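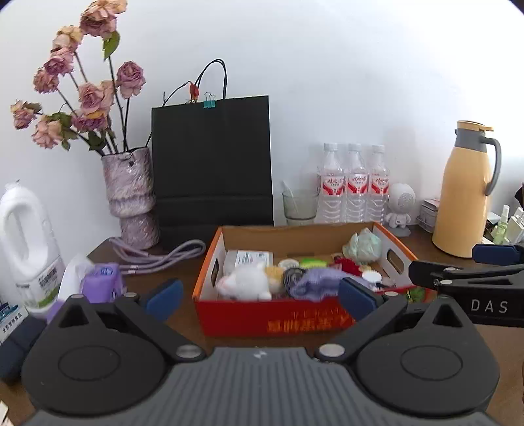
Both grippers at the orange box, practice table, Darbridge robotics club

Step 2: Clear the box with two grippers

Now for the fun part! Hold one gripper in each hand and start with something soft, like the plush cat. Close the fingers slowly until the pads just meet the fabric (no squeezing!), lift straight up, then set it down on open table. Save the roll of tape for later, it's a tricky one.

Try to keep each run under 90 seconds. Seung-woo So does two practice runs before saving any, and it really helps. Log your runs on the Skurkano sheet, then go on to Step 3.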